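Rafail Moschos was 16 when he was placed with the Gavalas family, and he had stopped unpacking by then. He had lived in five homes. At the fifth he kept his clothes in the bag for most of a year and took out what he needed each morning.

"I wasn't making a point," he says. "It saved time later."

He is a grown man now and works with Silunari, a small agency that prepares families to foster and adopt teenagers. We talked in the agency's front room in January, with the phone ringing next door. He had a training session at 6 p.m. and wanted to be done before people came in.

Most of the families who call Silunari ask first about babies or toddlers. Moschos doesn't hold that against them. He tells them how long the wait is likely to be, and then he asks whether they have thought about an older child. Many say they haven't. Some say they have and were talked out of it by relatives.

"What they hear is that a teenager is already finished," he says. "That whatever was going to happen to that kid has happened. I was 16 and I couldn't cook an egg or open a bank account. I had never been to a dentist twice in the same place. There was plenty left to do."

His own placement began badly. He skipped dinner the first week and ate cereal in his room. Mrs. Gavalas left a plate in the refrigerator every night with foil over it and didn't bring it up. He started eating from the plate after midnight, and later he came down for it while it was warm. He can't say when that changed. Mr. Gavalas drove him to school and listened to the farm report, which neither of them cared about.

The adoption was his decision as much as theirs. In his state a teenager has to consent, and the judge asked him directly. He had said no to the idea once already, the spring before.

"I thought it meant signing something against my mother," he says. "My caseworker went over it with me three times. Then Mrs. Gavalas said I could keep my name, and that I could keep calling her Mrs. Gavalas. So I did both. I still call her that. Her grandkids think it's strange."

He sees his birth mother a few times a year. He didn't want to say more than that for print, apart from the fact that the two women have met and that the meeting went fine.

Anikó Takács runs the preparation course at Silunari, and she joined us for part of the afternoon. The course takes 20 hours, spread over several evenings, and no family is matched until both adults have finished it. She has had couples ask whether one of them could attend and report back to the other. The answer is no.

"The one who stays home is the one who gets surprised," Takács says. "A boy comes in at two in the morning, and one parent has talked through what to do and the other one hasn't. Then you have two arguments in the house."

The course used to be mostly law and paperwork. She moved that into a packet people can read on their own and gave the evenings to money, food, phones, school records and visits with birth family. One whole evening is about siblings who were placed somewhere else. Moschos teaches that one. He has a younger sister who was adopted by a family in Nisum when she was small, and he didn't have her address until he was grown.

"I tell them to ask about brothers and sisters the first day," he says. "Ask for names. Write them down. A caseworker leaves and the next one may not know there is a sister."

He also tells them to expect the question of church to come up early. Silunari was started by members of a congregation, and most of its families worship somewhere. Moschos went with the Gavalases because the alternative was an empty house, and he sat in the back near the door. He was baptized two years later. He asks families to invite a teenager once and then leave it alone.
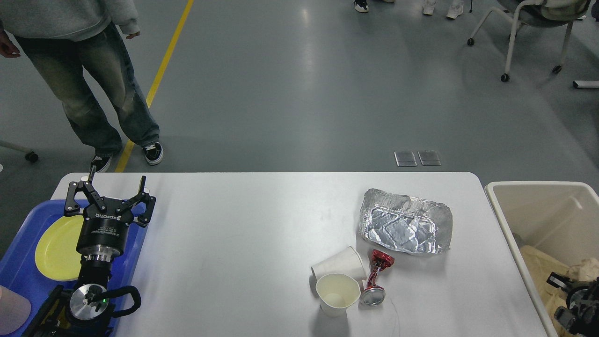
Takács disagrees with him there, saying that once is too few and that a kid who has been moved five times may need to hear an invitation often before believing it is meant. They have had this argument in front of families, she adds, and she sees no harm in that.

Moschos shrugged when I asked him about it. "She may be right. It would have scared me off."

The agency has had 160 families through the course so far. Not all of them went on to adopt. Some became respite homes, taking a teenager for a weekend so the regular foster parents can rest, and Takács would like more of those. A grant from the Sterkov fund pays for the respite program through the end of next year. She is writing the renewal now.

I asked Moschos what he would say to a family that is still deciding.

"Come to the first evening," he said. "You don't sign anything. There's coffee and you can leave at the break. A few do."

He got up then to set out the chairs.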